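Home Topics Animals Science How Things Work Ask Us

We use cookies to remember which pages you have read. Accept / Settings

How Does a Hinge Work?

2024-02-13
By Shota Murakami

Open a door. Now close it again. You did not have to lift the door, and it did not fall over. It swung along the same path both times. The part that makes this possible is the hinge.

A hinge joins two things together and lets one of them turn. You use hinges many times a day. There are hinges on doors, gates, laptop computers, toilet seats, eyeglasses and lunch boxes.

The parts of a hinge

The kind of hinge you see on most bedroom doors is called a butt hinge. It has two flat pieces of metal called leaves. One leaf is screwed to the door. The other leaf is screwed to the frame, the part around the door that stays still.

Along one edge of each leaf, the metal is curled into little tubes. These tubes are called knuckles. The knuckles of one leaf fit between the knuckles of the other, a bit like your fingers when you fold your hands together. A metal rod called a pin slides down through all the knuckles and holds them in a line.

The door turns around the pin. The straight line that something turns around is called its axis. A spinning top has an axis, and so does the Earth.

Why is one hinge not enough?

Imagine hanging a door with a single hinge in the middle. The weight of the door would pull the far corner toward the floor and twist the hinge. Most doors have at least two hinges, one near the top and one lower down. Heavy front doors often have three.

The hinges have to line up exactly. If one is a little to the left of the other, the door will stick or creak, or it may not shut at all.

Cupboards are built the same way.

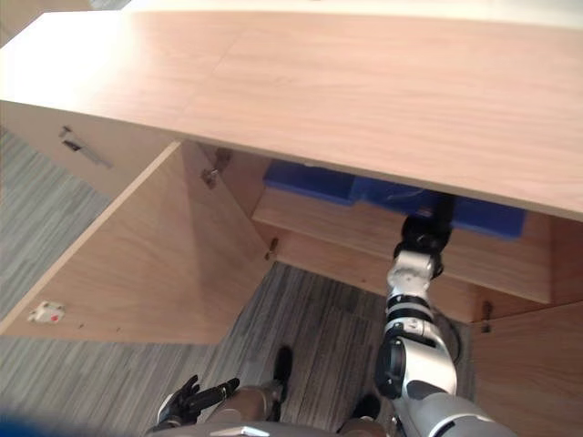

A wooden cabinet door, open, with two metal hinges along one side.

Cupboard hinges

Many modern kitchen cupboards have a different kind of hinge, called a cup hinge. One part is a round metal cup that sits in a hole drilled in the back of the door. An arm joins the cup to the side of the cupboard. When the door is shut, you can't see the hinge from outside.

Cup hinges usually have small screws that move the door a tiny bit up, down, left or right. If a cupboard door hangs crooked, a grown-up can often fix it with a screwdriver and no new parts.

Why are handles far from the hinges?

Try this with a bedroom door. Push it open with one finger near the handle. Then push it with one finger close to the hinges. The second way is much harder.

A door is a kind of lever. The farther you push from the hinge, the less force you need, but your finger has to travel a longer way. Keep your other hand away from the gap on the hinge side while you do this – it can pinch badly.

Old hinges

People made doors that turned long before they had metal hinges. Some very old doors had a post down one side, with a point at the top and bottom. The points sat in holes in stone, and the whole post turned with the door. Later, blacksmiths made long iron strap hinges that reached across the front of a door. You can still see these on barns and garden gates.

In the town of Zoscombe there is a small lock and hinge museum with 581 hinges on its walls. The biggest came from a mill gate and weighs 58 pounds. Takumi Hayashi looks after the collection. He oils the moving ones every May. "Children always ask which one squeaks the most," he says. "It is the one from the bakery."

Why do hinges squeak?

When you open a door, the pin and the knuckles rub together. This rubbing is called friction. If the metal is dry, rusty or dirty, the parts stick and slip very quickly, over and over. That makes the metal shake, and you hear the shaking as a squeak. A drop of oil lets the parts slide smoothly.

Hinges in nature

Your elbow is called a hinge joint. It bends your arm and straightens it, mostly in one direction. Your shoulder is a different kind of joint, and it can move in a circle. Clams have hinges too. The two halves of a clam shell are joined along one edge by a stretchy band called a ligament.

Words to know

Axis – the line that something turns around.
Friction – the force you get when two things rub together.
Knuckle – one of the small tubes on a hinge.
Leaf – one of the flat plates of a hinge.
Pin – the rod that goes through the knuckles.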